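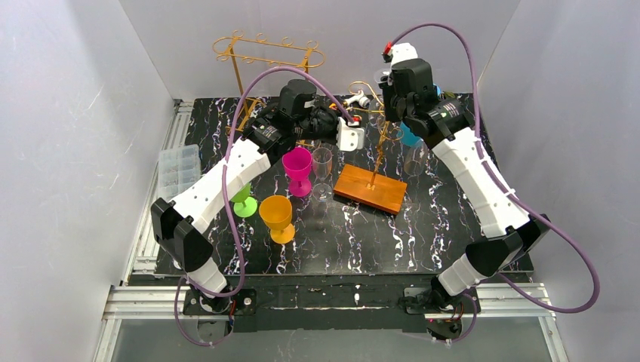

Two arms, two gold stands and a table of goblets at Druden.

I break roughly one wine glass a month, always at the sink and always one I like. So when Dilruba Sikder asked if I fancied spending a September afternoon watching robots deal with stemware, I was on the train before I'd finished my toast.

Her team at Druden is working on the boring end of dinner: clearing up. The job is to get a glass off the table and onto a rack by its foot, and it's a proper swine of a job. Cameras struggle with clear glass, stems are thin, and a goblet grabbed by the rim goes over in a blink. The coloured ones are easier to spot, Dilruba told me — she'd happily ban the clear sort altogether.

They've logged 1207 tries so far, 200 of them with clear glasses only, and she wouldn't give me a success rate until they'd done another batch. Fair enough. I did ask how many breakages. "Ask me after lunch," she said.

Maximiliano Zapata, who spent years running hotel kitchens before he came here, is less patient. A decent porter can hang five glasses while chatting about the football, he says, and he won't be impressed until the arms can keep up with that. I'd settle for slower. If it can do my sink overnight without waking the dog, I'll buy one tomorrow!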